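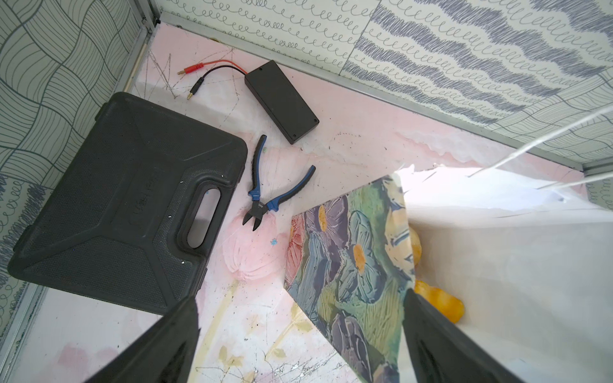
Five months into the kitting cell and what changed

The cell was installed in the packing room in January and has been part of the normal shift since May. I have put off writing about it because the numbers moved every week. They have now stopped moving, so these are my notes, mostly for the people at Todberg who asked how we staffed it.

Background for anyone new to this blog. We put together small mixed kits. An order may contain hand tools, test leads, a battery box, clips, and whatever else the customer has specified, and it may go out in a carrying case, on a tray, or in a gift bag if it is a retail order. We hold 2,045 part numbers. Most orders are short runs, which is why the work stayed manual for so long. A conventional line wants one product a thousand times over. We rarely make the same kit twice in a week.

The cell is a two-arm unit. Scheduling runs through Osia, which was already in place for the warehouse, and the grasp software is Brarna. Neither product was written with the other in mind. Connecting them took longer than the mechanical installation, and the stock codes were the main cause. Osia pads them with leading zeros and Brarna strips them. We lost most of a month to that.

What the arms do

They pick loose items from the floor of the cell and place them in or next to the container for that order. Rigid items with a clear outline go well. Pliers are fine if they are lying closed or nearly closed. Anything with leads attached is slow, because the leads shift as soon as the item is lifted and the second arm has to wait for them to settle. Bags are the worst case. A paper bag moves when touched, so one arm has to stay near it while the other brings the item over.
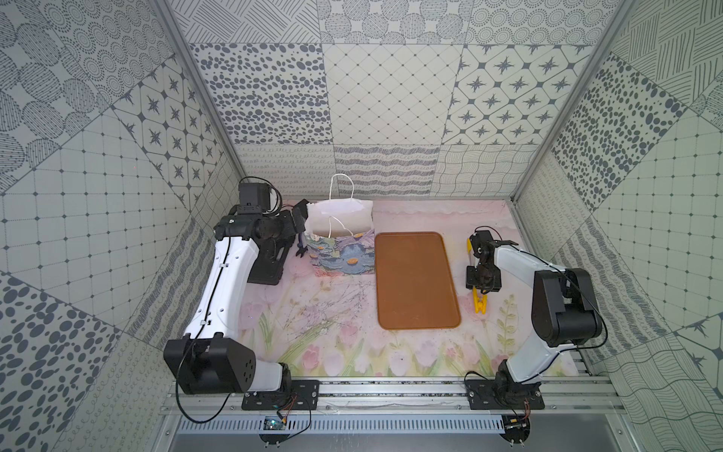
Bag order in progress, tray and yellow clip also in the cell.

Throughput is lower than a trained packer's on every kit type we have measured. This surprised the management group more than it surprised the floor. The case for the cell rests on hours: it can run from 6 p.m. until the morning shift arrives, with one person on call. In its best week so far it completed 700 kits. Manual packing in the same week completed more than twice that.

What changed for people

No one was let go. I would not read too much into that, as we had two open positions before the cell arrived and we did not fill them. The effect on headcount is real, it just does not show up as a departure.

The job itself is different. Under the old arrangement a packer took an order from start to finish. Now part of each shift goes to preparing work for the cell: laying out parts, checking containers, clearing faults from the night before. The faults list is the first thing read in the morning. A typical entry is a dropped item or a grasp that was attempted three times and abandoned. Each one takes a minute or two to clear, but they interrupt whatever else is going on, and the interruptions are what people complain about.

Gönül Çınar has run the packing room for longer than I have worked here. Her view is that the cell took the steady part of the job and left the fiddly part. She is right. Long runs of simple kits were dull, but they were also where people talked and recovered between difficult orders. With those moved to the night run, the day shift is harder per hour than it was, even though the total volume per person is down. We did not plan for this and it was not in the supplier's material.

We have made two adjustments. Some simple kits were moved back to the day shift, which costs us a little on the cell's utilization figure. And the fault list now has an owner each day, on rotation, so the others can work without being called over. The rotation changes on Wednesday because that is our lightest day.

Training

Everyone in the room can now stop, restart, and re-teach a pick position. Re-teaching was originally reserved for engineering. That was a mistake – the packers know how a part behaves in the hand, and their positions fail less often than mine. I compared the two sets over 1,000 picks and stopped arguing.

Pay grade is still open. The work now includes tasks that were graded higher when engineering did them, and the grades have not been revised. I have raised it twice.

Open items

Lead management on the battery boxes. Marín has offered a different fingertip with a softer pad and I have asked for a pair to test. The stock code translation is still a script on my own machine and needs to move somewhere sensible. The night fault log should also record the kit type, so that we can see which orders ought to go back to manual.

I will post the fingertip results when I have enough picks to compare.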